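Gilchrist 30-Ounce Pour-Over Kettle: Review After Six Months

Posted 2019-06-17 by Silviu Filip 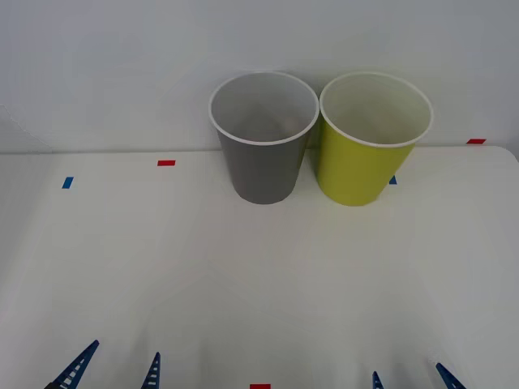
I bought the Gilchrist kettle in December to replace a stovetop one with a handle that had worked loose. It has been used every morning since then, and most afternoons. I paid full price at the kitchen store in Ornarstead and have had no contact with the company apart from one warranty question, which I'll get to.

The kettle is electric, with a thin curved spout and a separate base. It holds 30 ounces at the max line. That is enough for two large mugs of coffee with a little left over to rinse the filter. If you regularly make coffee for four, you will be boiling twice, and you should look at something bigger.

Setup

There isn't much. Fill to the line, boil, dump, repeat. The booklet says to do this twice. I did it three times and the plastic smell was gone. The cord is short. Ours reaches the outlet behind the toaster but would not have reached the one by the window, so measure first.

Heating

A full kettle of cold tap water takes a little under five minutes. My old stovetop kettle was slower than that, and the last one I tried, a Rukgate, was a bit faster but much louder. The Gilchrist hums for the first minute and then gets quiet until it is close to boiling.

You set the temperature with two buttons on the base. Each press moves it by one degree, and there is no way to hold the button down and scroll. Going from the black tea setting to the green tea setting means a lot of pressing. It does remember the last setting, so if you only make coffee you will do this once.

The hold function keeps the water at temperature for 30 minutes and then shuts off. I checked it with a probe thermometer and it stayed within two degrees the whole time, usually reading a touch low.

Pouring

This is the main reason to buy it. The spout gives a slow, steady stream and stops cleanly when you tip it back. The old kettle dripped down its own front every time. The handle is comfortable with the kettle full, though the lid fits tightly and you have to pull hard to get it off. Do that before the water is hot.

My neighbor Mahlet Gudeta borrowed it for a weekend and liked the pour, but found the handle too big for her hand. She went with the smaller Gorum in the end and is happy with it.

Problems

In April the display started to flicker. I wrote to customer service and got an answer in 7 days asking for the model number, 2631, and a photo of the receipt. A new base arrived the week after. They didn't want the old one back. The replacement has been fine.

Scale builds up on the bottom faster than I expected, and our water is not very hard. I use white vinegar and water, half and half, once a month. The opening is narrow, so a regular sponge won't go in. A bottle brush works.

Would I buy it again

Yes, for coffee. For tea drinkers who switch temperatures a lot, the buttons would get old - try it in the store before you decide. I'd like a longer cord and a looser lid.

Rating: 7 out of 10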